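Home Organization for Everyday Life
Handout 4: Keys, tags and the place by the door
Instructor: Dolores Gallagher

Welcome back, everyone, and thank you for the lovely drawer stories last time. I promised we would get to keys, and I have been looking forward to it, because keys are the one thing every household owns and hardly any household has a plan for.

Start with the surface. Before you sort a single key, lay down something pale and plain on the table you mean to use. A sheet of white foam board does very nicely. Keys are small and dull in color, and on a busy tablecloth they simply vanish. Foam board also spares your good wood from scratches, and you can lean it behind a door when you are done.

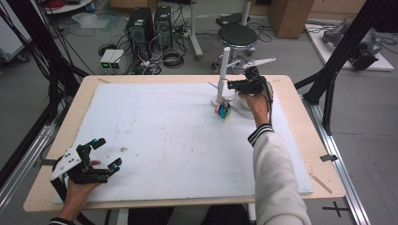 Now, empty every pocket, bag and dish onto your board, and take your time over it. Try each key in its lock before you decide anything. Those that fit nothing go in an envelope marked April, and if you haven't missed them by then, out they go. (Anum Khattak asked whether padlock keys count. They do, my dear!)

Next come the tags. I like one color for each place: yellow for the front door, say, and blue for the shed. Please don't write your address on a tag. A color tells you all you need and tells a stranger nothing at all. Write your color list on a card and keep it well away from the keys themselves.

As for rings, choose a large one for the household set. Little rings pinch the fingers, and tags need room to hang flat. Danilo Fajardo keeps two sets, one for daily use and one for spares, and I think that is a very sensible way to live.
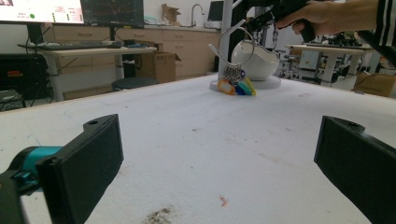 Colored tags on a large silver key ring.

Last of all, the keys need a home – a hook, a stand, a bowl, whatever suits your hallway. Put it where your hand already goes when you come in.

For next time: bring your finished color list and one key you can't identify. Divina Panganiban will have spare tags at the front desk.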